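Search this site Enter keywords Go

A day at the Trenunen open day: the rules behind the driverless haul carts

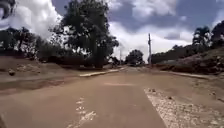 I had been promising myself a visit to Trenunen ever since Gumaro Robles told me they were letting the public in to hear how driverless vehicles get approved for ordinary roads, and this September I finally packed a sandwich and went. The subject was rules, from nine in the morning until the coffee ran out, and I can't remember when I last enjoyed a rule book so much. Most of it came down to what a vehicle must be able to cope with before anyone lets it out by itself. Take lane lines. A good many of us suppose the thing simply follows the paint, but on a road where the white markings have worn down to broken patches under the dust, and gravel lies along one side where you'd want a firm edge, there's precious little paint to follow. The Trenunen rule is that a route gets graded on its worst stretch, and a low curb half buried in dust can't be put down on the form as a clear boundary.

Jhun Lacson led our group, and he has the patience of a man who has explained the same form to a great many people. The form is number 2601, and every route has to have one. It asks about surface, edges, slopes, shade from trees, and any crest where the cart can't see what's coming up the other side. He read us the crest section twice – it's his favorite, I think – and it says the cart must slow down before the rise until it could stop within the road it can see. My father taught me to drive by very much the same rule, with a good deal more shouting.

After that we walked over to the yard for the stopping demonstration. The carts are built by Oltska and they're bigger than I'd pictured, with a red stop button on each corner at a height I could reach without stretching. Two people have to sign before one moves, and neither of them can be the person who planned the route. A lady in our group asked what happens when it's a busy morning and only one of them has turned up. "Then it's a quiet morning," said Jhun, and on we went to the fence.

The fence line is 40 feet from the test lane and they mean it. I had one toe over while fiddling with my sandwich bag and was very kindly asked to step back.

Lunch was in the Kokinby room, which has the good windows, and Gumaro talked us through the logbooks there. I had expected to doze a little, but this was the part I've thought about most since. Any time a cart stops for a reason it can't name, the stop goes down as an incident, even if all was well, and the route closes until a person has walked it on foot. Driving it in a pickup doesn't count. He's had arguments about that one, and he still won't budge – he says you miss too much from a seat.

My one grumble is that the printed guide uses "operator" for two different jobs, and I had to ask which was which more than once. Gumaro wrote it down, so perhaps next year's copy will be clearer. If you go, wear boots you don't mind getting dirty, and ask to see the page of crossed-out rules at the back of the guide, with the notes on why each was dropped. The bus to Montecinos leaves from the main gate, and they'll hold it a minute or two if they see you hurrying.

Last updated: September

Related items
Walking the route: notes for first-time inspectors
Montecinos bus times for visitors
What goes on form 2601
Kokinby room: booking and access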